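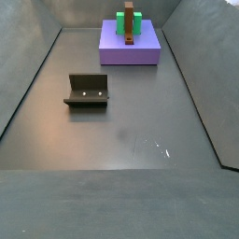
A violet block near the back wall of a dark gray bin.

Urkmont in Conversation: Isla Waaka on Small-Run Synthesizer Modules
January 29, 2021

Isla Waaka has directed product development at Urkmont for four years. The company builds analog modules and a single desktop instrument, the Costigan, from its premises in Hidbridge. She spoke with us by telephone about the past season and the company's plans.

The Costigan was first offered in October in a run of 400 units. Ms. Waaka described the response as steady. "We had 174 orders before the first units shipped," she said. "The remainder went through dealers, mostly to customers who already own one of our filters."

Asked why the instrument has no patch memory, she replied that the matter had been discussed at length within the company. "Memory would have required a different control board and a higher price. Our customers told us they wanted a knob for each function, and they wanted the knob to tell the truth about its position. We followed that advice."

The oscillators were designed by the firm's own engineers. The filter was developed jointly with Gullisport, a maker of studio equipment that also supplies the power section. Ms. Waaka said that the partnership will continue through the next two products. She declined to name them.

On the subject of tuning, she acknowledged complaints from early buyers. "The first units needed a longer warm-up than the manual stated. The manual has been corrected, and any owner may return an instrument for calibration at our expense. We ask only that they write to us first so we can send the proper carton."

Trade shows remain a concern. Urkmont has no stand booked this year and will present its modules through online demonstrations. "A video can show what a panel does," Ms. Waaka said. "Visitors to a stand would turn the resonance all the way up and laugh. I miss that part of the work."

A second run of the Costigan is in preparation. The company has ordered 2,000 potentiometers for it, and dealers will be informed of delivery dates by letter.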